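The ottoman that does all my laundry

412 shares
30 comments

I own a perfectly good ironing board. It lives behind the bedroom door and has come out precisely once since January, when I needed something to stand a lamp on. All my folding happens on the big grey padded thing in the sitting room, which the shop called an ottoman and which my family calls the raft.

I bought it to put my feet on. It's a Studon, it cost me £378 in a sale (I winced, I paid, I've never told my mother) and for the first month it did the job it was meant for. Then one evening I tipped a load of washing onto it so I could watch telly and sort at the same time, and that was the end of it as a footstool.

If you've only ever folded on a bed, you won't know how lovely it is to have the right height and a bit of give. Hard tables are slippery! A pair of silky football shorts will slither off the kitchen worktop the second you turn your back. On a woven cover they stay where you put them, and you can smooth them with the flat of your hand without anything skating about.

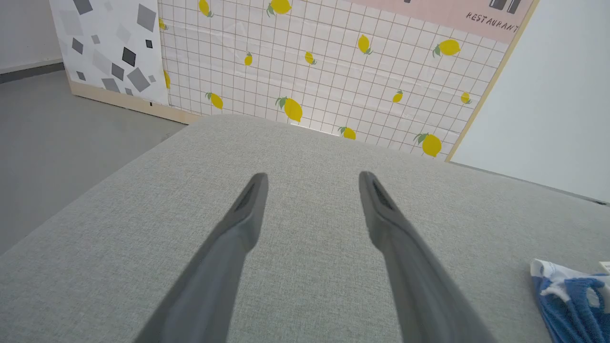
I do have a system, sort of. Everything gets dumped in one heap, then I pull out the easy things first, towels and pillowcases, so that I feel as though I'm winning. Socks go last. Sports kit sits somewhere in the middle, and it was sports kit that finally made me ask for help, from Ayane Hattori, who used to run the returns desk at a clothing warehouse and has folded more shorts than anyone I've ever met.

"You're fighting the waistband," she told me, after watching me for all of ten seconds. I was, too. I'd always lined up the hems and hoped the top would follow, and elastic never does. Her way is to lay the shorts flat, match the waistband to itself and only then bring the legs across. Pat, don't pull. If the elastic wants to ruffle up at one end, let it — it'll go flat enough in the drawer with something on top.

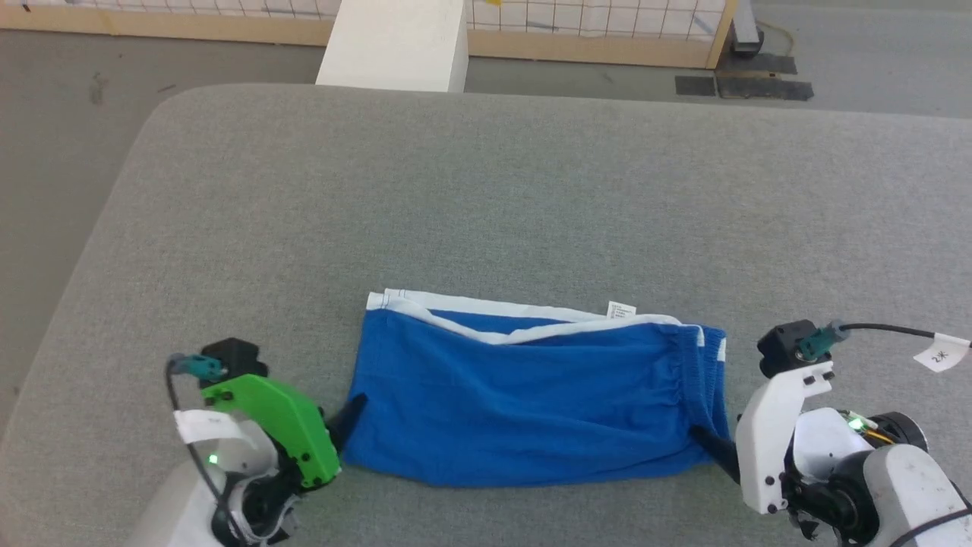 Blue shorts folded wide and flat, with the waistband along the top.

She's less relaxed about labels. Ayane tucks hers in. I leave mine poking out so I can find the back in the dark, and we've agreed not to discuss it.

Not everybody is a convert. My neighbour Dariusz Wysocka thinks folding in the sitting room is the start of a slippery slope, and that I'll be peeling potatoes in there next. He does his in the utility room on a shelf he put up himself, standing bolt upright, with the radio on. I've tried it. My back ached and I missed the whole of my programme.

The one real drawback is fluff. A pale woven cover picks up every dark thread going, so I run a damp rubber glove over it when I'm done (much better than those sticky rollers, and you can rinse it). I also had to ban mugs after an incident with some tea, and jeans straight off the line get a good shake first.

As for the ironing board, my sister has asked if she can have it. I've said yes, as long as she finds me somewhere else to put the lamp.

526 people found this useful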